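## 4. Block-Pushing Task: Board Setup and First Run

Applies to the club arm with the rod tool fitted. Complete Section 3 (homing) first.

1. Lay the wood board flat on the perforated table. Keep the square marker uncovered.
2. Spread the colored blocks over the board. Leave open wood along the near side.
3. On the controller, load the profile `drisuvska`.
4. Set travel speed to 200 and rod clearance to 2 mm.
5. Jog the rod over the middle of the board and hold.

**Caution:** Keep hands off the board while the arm is enabled - the rod does not stop on contact.
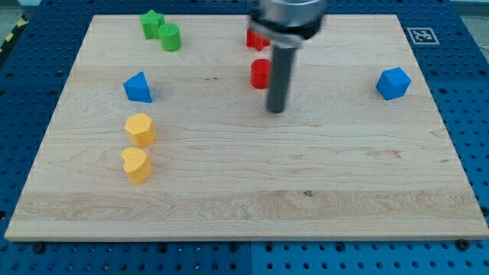
Kadlec: on step 4, I'd stay at 200 until every team has logged a clean run. At 600 the cylinders tip over before they slide.

6. Push one block toward the near side. Lift the rod before changing direction.
7. Save the run under the team name (Caron or Sonia) and return the arm to home.

**Note:** If the controller shows code 265, the marker was not found. Check the room lights, then repeat from step 3.

Stars and hearts turn as they move. Use short pushes and correct the heading after each one.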